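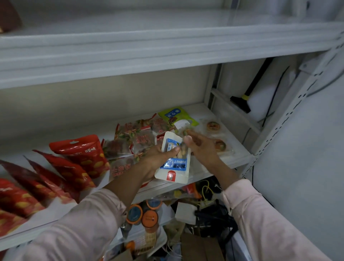

Murico metal shelving unit, white
Reviewed by Corina Plattner, 2022-10-03

I bought the Murico to get the snacks out of the kitchen cupboard, where the bags kept sliding down behind the cereal. It went together on a Saturday morning with the tool supplied. The instructions are drawings only and the second page has the brackets back to front, so check before you tighten anything.

The colour is a plain white and the finish wipes clean with a damp cloth. The shelves are deep enough to keep packets more than one row back. Stand-up bags do well on it. My red Baicaowei (百草味) bags lean on each other, and the peanuts and dried pork go beside them. Small single-wrapped things are harder to keep in order and I'll be getting a tray for those. 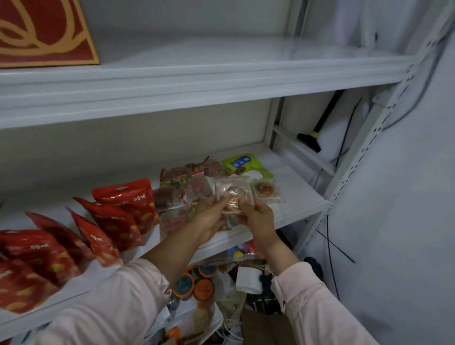

The front lip on each shelf is my favourite part. It hides the edge and looks tidy from across the room. The bottom shelf is where I put whatever doesn't belong with the food, coffee capsules included, and it fills up fast.

On the downside, one foot sat slightly high on our tiles and needed a bit of felt under it. I also looked at the Droma, which is 700 mm wide, but it was too narrow for what we keep.

Four stars. I'd buy it again at the same price.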